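Can a machine do my chores yet? (moved from General Chat)

Posted by Chelsea Wragg, Saturday, September 15, 2018

Evening, all. My mother asked me over supper when she could buy something that puts the dishes away, and I said never, and then I lay awake wondering if I'd been unfair. I run the packing bench at Kenell, 22 of us on days, and every couple of years a salesman tells us the arms are coming for the fiddly work. They never do. But some of you are closer to it than I am, so where are we really? Would you trust one with a shelf of mixed mugs?

olga_lobo wrote:
Mugs, no. Boxes, yes, all day long. We put an arm on the end of the line at Stullel in August and it stacked 682 cartons on its first full shift, and I went home happy. Then we changed carton supplier and the new ones had a shinier lid, and I spent two days coaxing it along like a horse that won't cross a bridge. So my answer to your mother is that she should marry somebody tidy.

diem.h wrote:
Oh Olga, I think that's a bit hard on them! I grew up in the back of my family's repair shop (Hoàng, if anyone here is local) and I've watched people learn to solder, and for the first month they're dreadful too. What I look at is whether the easy version is getting solid, and to me the easy version is picking up one thing and setting it down where you meant to. Sorting blocks on a taped-off board sounds like nursery school, I know, but putting away spoons is the same job with worse shapes.
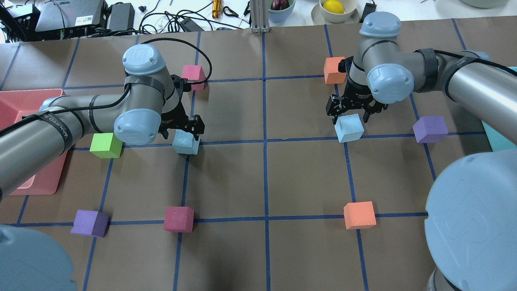

Two arms, nine foam cubes and a grid of blue tape. Posted by diem.h

Look at the left one, with its fingers right down around the blue cube. Give me that with a teaspoon and I'll start saving up.

olga_lobo wrote:
Foam, though, Diễm. Foam forgives you. You can squeeze it crooked and it still comes up. Try it with a wine glass, or one of my son's socks.

Hòa Thái wrote:
I'm with Olga on the glass and with Diễm on the rest. I fold for a hotel laundry and I wouldn't hand over the fitted sheets for any money, but pairing up napkins, matching lids to tubs, that sort of thing I'd give away tomorrow. It doesn't have to be fast. It can do it overnight while I'm in bed.

Chelsea Wragg wrote:
Overnight is a fair point, I hadn't thought of it that way. Mother says she doesn't mind slow, she minds chips in the Callico plates.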